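Fencombe Notes
Thread, 20/05/2025

I've been asked a few times to write down what I know about sleep and shift work, so I'm doing it as a thread. I worked nights at the Tonis depot for years and still do a rotating pattern. I'm not a doctor. Most of this comes from doing it badly first.

Starting with the bit people argue over, which is whether you should keep night hours on your days off. I used to say yes. I don't any more.
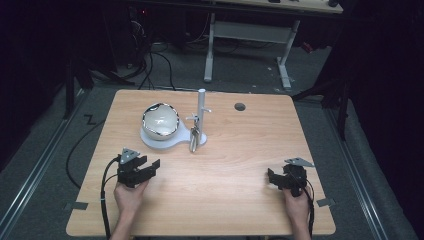
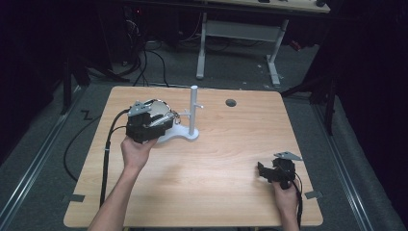
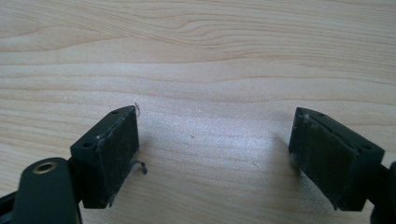 Xolani Buthelezi replied that he has kept night hours on his days off for years, sleeps well, and would be worse off if he changed. He also said the advice to switch back always comes from people with families at home in the daytime, and that a single person on permanent nights has no reason to bother.

I think he's right about permanent nights. If your hours never move, and you like being up at three in the morning, staying put is easier on the body than swinging back and forth every few days. My pattern isn't like that. Mine rotates, so whatever I settle into gets pulled up again.

What I do now is meet it halfway. After the last night I sleep a short morning, get up before lunch feeling rotten, and go to bed late that same evening. The next day I'm tired but more or less in step with everyone else.

The short morning is the hard part. You come in, you've been awake all night, and you have to set an alarm. I put mine on the windowsill at the far end of the room. If it's next to the bed I turn it off and wake up at teatime, and then I've lost the day and the night after it as well.

On light. I wore sunglasses on the way home for a whole winter on someone's advice. It did help me drop off. I wouldn't do it if you drive and you're already sleepy, as you want to be as awake as you can be behind the wheel. I get the bus, so it made no odds.

Proper blackout in the bedroom made more difference than anything I bought. I started with foil taped to the glass, which worked but looked awful and annoyed the landlord. Then a lined blind, fitted inside the recess, and a heavy curtain over it that runs past the edges. Light comes round the sides far more than it comes through the cloth.

Noise. I can't wear earplugs for long, they make my ears sore. A fan on low does me. It covers the bin lorry and the school run, and in summer you want the air moving anyway. I've tried recorded rain and it just makes me need the toilet.

Someone asked about food. I can only tell you what I do. A proper meal before I go in, something small in the middle of the shift, and toast or porridge when I get home. When I ate a full dinner at two in the morning I had heartburn most days and thought it was stress. It went when I moved the meal.

Coffee I stop halfway through the shift. I resisted this for ages. The second half of the night is when you want it most, and the coffee you drink then is still in you when you're lying in bed at nine in the morning looking at the ceiling.

I do have one more thing to say about coffee, and that's that cutting it all out at once was a mistake. I had a headache for days and was no use to anyone. Go down a cup at a time.

A different subject now, but it belongs in the same thread. Feeling low.

I didn't link the two for a long time. I thought I was a bit miserable by nature and the job was just the job. Then I had a stretch of leave in January, slept at ordinary hours, saw daylight, and by the end of it I was ringing people up for a chat. My sister asked if I'd had good news.

So now I take it as a warning. If I notice I've stopped answering messages, or I'm getting snappy over who left a mug in the sink, I look at how I've slept before I look at anything else. It isn't always that. It's often enough that I check it first.

If you've been low for weeks and a few decent sleeps haven't shifted it, go and see your GP. Tell them you work nights, and say it at the start of the appointment. I didn't mention it on my first visit and we spent the whole time talking about vitamins.

You may also be able to ask for a health check through work. At our place the offer was on a form that came with the rota, in small type at the bottom, and I'd signed past it more than once. Ask whoever does your rota. It took me one email.

Naps. There seem to be two camps. I have one before the first night of a run, in the afternoon, an hour and a half if I can get it. It takes the edge off that first night, which for me is always the worst. I don't nap between nights because it eats into the main sleep.

If you get a break long enough to nap on shift, keep it short and give yourself time to come round before you touch anything heavy or get on a truck. I once got up from a nap and walked the length of the loading bay with my coat on inside out. Harmless, but I wouldn't have wanted to be lifting.

A reader with a baby at home wanted to know how any of this is meant to work for her. Most of it isn't, and I'd be lying if I said otherwise. The one thing that might carry over is agreeing fixed hours with the other adult in the house, written on the calendar, when you are not to be woken for anything short of an emergency. We did it as "treat me as if I'm out". Four hours that are guaranteed did more for me than 7 that might be broken.

And tell people. Put a note on the front door if you have to. Mine says night worker asleep, please leave parcels in the porch. Most drivers are very good about it. The neighbours moved their drilling to the late afternoon once they knew, and I felt daft for having lain there cursing them for a month.

Phones. Mine is on silent with two numbers let through, my sister's and the depot's. I took the depot's off for a while because they kept ringing at midday to offer overtime. I had a word, they stopped, and it went back on.

On exercise, I walk. I get off the bus early on the way in and do the last stretch on foot along the Fencombe road. I've tried the gym after a shift and I was too wound up to sleep afterwards. Plenty of people at work go straight from the shift to the gym and sleep like logs, so you'll have to try it and see.

Alcohol as a way of getting to sleep in the morning: I did it for most of one year. It gets you off quickly and then you're awake by noon with a dry mouth. It was also getting to be more than one. I stopped, and the first fortnight was poor, and then it was better than it had been before. If you're finding it hard to stop, that's another one for the GP, and they will have heard it many times.

Gadgets. I was sent a Cavberg sleep lamp to try by a friend who'd given up on hers. I used it in the evenings before going in. I can't say whether it did anything. I was also eating better by then and had the new blind up, and I didn't keep any sort of record. I wouldn't tell you to buy one and I wouldn't tell you not to.

What I did find useful was a paper diary. Time to bed, time up, one word for how I felt. After a couple of months you can see which shifts knock you about. For me it was the quick turnaround, a late finish followed by an early start, and it was much worse than the nights I'd been blaming.

I took the diary to my manager and asked if the quick turnarounds could be swapped out. I expected a no. We had a man called Pretorius on the other line who liked them, as it gave him a longer gap afterwards, and we traded. It only needed a signature.

Seeing friends is the part I still haven't sorted. Everything happens in the evening. I've got a standing breakfast with one mate when I come off and he's on his way in — he has eggs, I have my toast — and it's the best hour of the week. I'd suggest finding one person whose hours touch yours at some point and holding on to that slot.

Otherwise I say yes to things and turn up for the first part. People don't mind if you leave early when you've told them beforehand. They do mind if you cancel every time, and after a while they stop asking, which is what had happened to me.

Xolani Buthelezi has come back to say he agrees on the diary and the quick turnarounds, and still disagrees about days off. Fair enough. He also says to wash your bedding more often than you think, as you sleep hotter in the day. I hadn't thought of that but it's true of me as well.

I'll answer questions under this post when I can. I'm on nights until the end of the week, so it'll be late afternoon before I look.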